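# The Long, Soft Life of a Good Towel

My grandmother kept her towels in a hall closet that smelled of cedar and bar soap, and when I was small I thought every family had one just like it. The good ones sat on the top shelf, waiting for company that came maybe twice a year. The rest of us dried off with whatever was underneath, and I have to say, those were the better towels! They'd been washed so many times that they'd given up all their stiffness and simply did the job.

I thought about that closet in March, when I drove out to Malabanan to spend a morning at Sornico, a towel shop that has been on the same corner for 40 years (the sign has been repainted, but the door still sticks). They carry 1,198 different towels, if you count every color and size as its own, and the staff do count them that way, with some pride.

The first thing I learned there was to stop shopping with my fingertips. A brand-new towel is often finished with softener, and it feels like a cloud right up until you try to dry your hair with it. What you want to ask about is the weight. A towel at 600 grams per square meter is a nice thick bath towel, the kind that holds plenty of water and takes its own sweet time on the line. If your bathroom is damp, or your dryer is as old as mine, you may be happier with something lighter.

Then there's the loop. Terry is just cotton pulled up into little loops, and the loops are what drink up the water, so a snag should be snipped with scissors and never pulled. I had been pulling mine for decades.

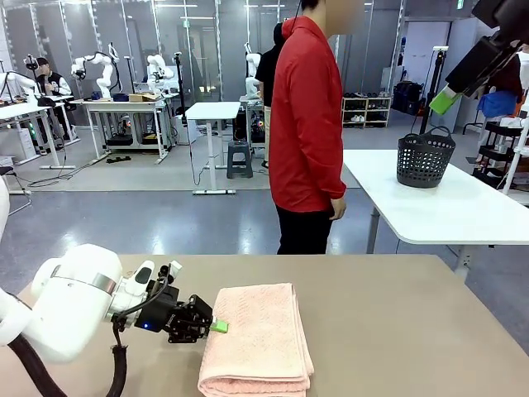
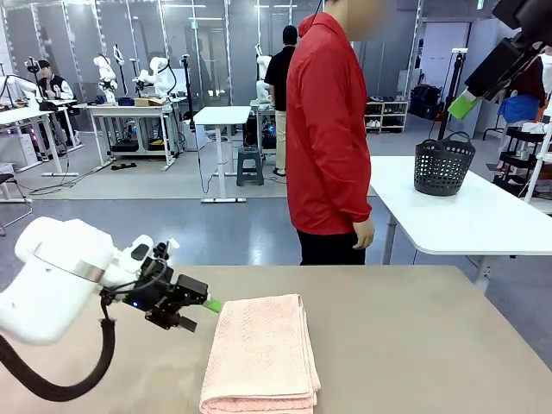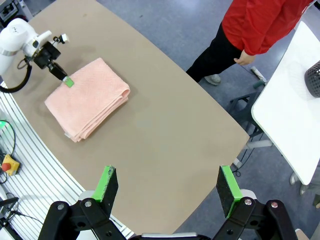 Salmon pink, folded and ready for the shelf.

## Wash Day, and What Comes After

Most of us use far too much detergent, me included. It builds up in the cotton and leaves the towel feeling waxy, and then we pour in softener to fix it and make matters worse. Half the soap and an extra rinse brought my oldest bath sheet back from the dead, and I've been telling everyone at the grocery store about it ever since.

Give each towel a good hard shake before it goes in the dryer or on the line. It lifts the loops back up, and it's a fine way to get rid of a bad mood besides.

As for how many to own, I came home convinced that 6 bath towels will see a household of two through almost anything, guests and one sick dog included. I bought a pair in a deep green from a small mill called Pivent, and they're on the lower shelf of my own hall closet, where anybody can reach them. The top shelf has the Christmas tablecloth on it now.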